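Handout 6 – Two Arms, One Table
Introductory Robotics Lab, spring section 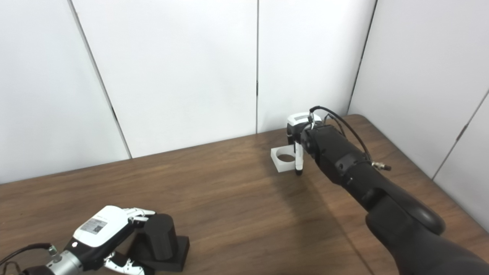 Working with two arms at once is the part of this course that people look forward to most, and it is also the part where I see the most long faces in the first hour, so let me start by saying that you are all better prepared for it than you think. You have spent the term so far getting one arm to go where you asked it to go. Now you have two, they share a table, and they have very different ideas about what it means to hold something. The arm on the right has a gripper with a slender white finger tipped in black, and it is happiest with flat sides and clear edges, like those of the square white block with the round hole through it. The arm on the left ends in a hand, with white fingers and black joints that can curl around a shape like the upright black cylinder on its square base. Please keep that difference in mind through everything that follows, and you will save yourselves a good deal of head scratching.

The task

We call this one the Goten task, after the lab room where it was first set. Your program should bring the block and the cylinder together so that the block ends up over the post, with the post through the hole. One arm steadies, the other arm places. You may decide which arm does which, but you have to tell me why in your write-up, and "it was already over there" will get you a smile and no points.

A word about frames

Each arm has its own idea of where zero is. The left arm measures from the left base, the right arm from the right base, and neither one knows or cares about the table until you tell it. Last week in lecture we worked through how to move a point from one base frame to the other, and I would ask you to do that by hand, on paper, at least one time before you let the Zoltovell software do it for you. I know it feels slow. It's also the best way I have found to catch a flipped sign, and a flipped sign in this exercise sends an arm off in a direction you will not enjoy.

Pick one shared frame and stick with it. Most groups use the back corner of the table, and that works fine. The center of the base plate under the post is a good choice too, as long as you measure again whenever the plate has been moved.

Who moves when

Think of two people making a bed. You don't both pull at the same moment, and you don't both stand there waiting politely either – somebody goes, the other one holds, and then you trade. Your program needs the same manners. In the starter code (the folder called Dai) you will find a simple turn-taking routine with a hold state and a move state for each arm. Read it through slowly before you change anything. It is 146 lines long, comments included, and the comments are worth your time.

When an arm is holding, it is still working. Students often let the fingers relax a little once the other arm starts to move, and then the post leans, and then the block will not go on no matter how nicely you lower it. Keep the grip command running the whole time.

Coming down on the post

Bring the block in high, line it up, and lower it gently. Stop when you feel contact earlier than you expected, back up a bit, shift sideways a little, and try again. I would much sooner see ten small tries than a single brave one. If your tenth try has missed as well, go back and check your shared frame, and leave the lowering step alone for now.

Also, watch the cables. A cable that has plenty of room when the arm is stretched out can pull tight when the wrist turns, and the motion planner does not know it is there.

What to turn in

Your code, your hand-worked frame change (a clear phone photo of the page is fine), and a page or two on what went wrong and what you did about it. I read that last part first, so please don't rush it. Upload everything to the Mekeo page under assignment code 2069. The whole thing is worth 19 points, with the largest share going to the write-up.

Before you leave the lab

Send both arms to their rest poses, one after the other, and wait for the first to stop before you start the second. Log out of the station. If something is making a noise it didn't make when you came in, leave me a note on the clipboard by the door, even if you are fairly sure it was your doing. The April demo day uses these same stations, and a short note now gives us time to fix things.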